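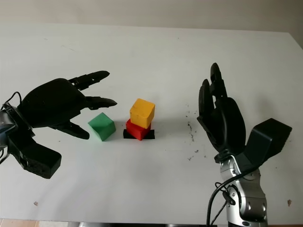

Human-Machine Work Group, Nivach Institute of Applied Mechanics

Figure 3. Station A during the open day. The yellow cube is on the red one, the green cube stands on its own between the two hands.

4. The open day demonstration

4.1 Setting and visitors

The laboratory was opened to the public on Jun 4, 2021. We used this occasion to observe how persons without technical training understand a two-handed robot when it handles simple objects in front of them. In total 69 visitors passed through the room and 38 of them agreed to fill in the questionnaire which is given in Appendix B. The visitors came in small groups, and each group stayed as long as it wished. We did not ask for age or profession, and this limits what we can say later in Section 5.

Two stations were prepared. Station A had the black anthropomorphic hands (Figure 3) and Station B had the grippers (Figure 4). At both of them the work was done on a white surface with colored blocks. We had considered household objects for the demonstration, but in the rehearsal the spoons and cups brought many questions on kitchens and few on hands. With the blocks, the visitors looked at the fingers sooner.

The explanation was given by Odette Rolland at Station A and by Gadisa Nigatu at Station B. Both followed the same written text, with one difference. At Station A the next step was announced before the robot moved, and at Station B it was explained only after the movement was finished. Negin Fallahi wrote down the spoken remarks of the visitors by hand. No sound was recorded.

4.2 Task at Station A

The task at this station was to build and to take apart a small tower of cubes. The red cube is placed on a flat black base plate, wider than the cube itself, so that the visitors can see where the tower belongs. The motions were prepared with the Clornedari planner, in the version described in Section 3, and the speed was reduced to 42 percent of the usual value. We chose this value after the rehearsal in December, when Capucine Aubert stood in the place of a visitor and found the full speed unpleasant to watch from near.

Most of the remarks at Station A concern the hand which is at rest. In Figure 3 the right hand is raised with the fingers close together and pointing up, while the left hand is stretched out toward the cubes. Several visitors read such a raised hand as a sign, for example "stop" or "wait". We had not given it any meaning. For us it was only a posture that leaves space for the other hand - but for a person who stands at the table, a hand of this shape is never fully neutral. A similar effect is reported for the earlier Garrido platform, although with fewer participants.

The second group of remarks concerns the thumb. It is large and has the form of a box, and some visitors expected from it more force than from the other fingers. One visitor asked if it was a cover that somebody had forgotten to remove.

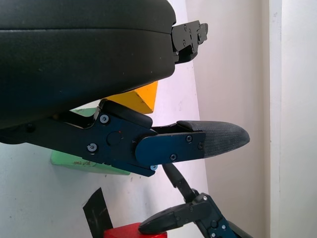
Photo: Wumiser project / S. Sabatier

Figure 4. View from close to the wrist at Station B, with the fingertips of two grippers over the blocks.

4.3 Task at Station B

At Station B the blocks have more than one shape. The task was to sort them on the two sides of a black tape line. The tape was fixed to the white surface in the morning and was not replaced during the day. A strip of it can be seen in Figure 4, next to the red block, and its edges are slightly ragged.

The view of the wrist camera was shown on a screen beside the station. This was a suggestion of Sandrine Sabatier, who had seen in an earlier visit that people bend forward to look between the fingers and so come too near to the arm. With the screen they stayed behind the barrier more easily. The picture on it is not simple to read for a beginner, as the dark wrist housing covers a good part of it and the finger hides some of the blocks. Nevertheless the visitors pointed at the crosshatched texture of the rubber fingertip and asked about it more than about any other part, including the software.

Nobody at Station B spoke of the gripper as having an intention when it stood still. The words used were those for tools: pliers, tweezers, "the clamp". During motion the language changed, and the arm became "he" or "she" also in the remarks of visitors who had said "it" a minute before.

4.4 Answers in the questionnaire

Of the visitors who answered, 44 percent wrote that they could tell in advance what the robot would do next. This value is for both stations together. We do not give it for each station, since many visitors saw both and did not mark which one they had in mind - a fault of our form, which was corrected for the second study. The free answers were coded by two of the authors separately, and the differences were discussed until one common code was found for each answer. The list of codes is in Appendix C.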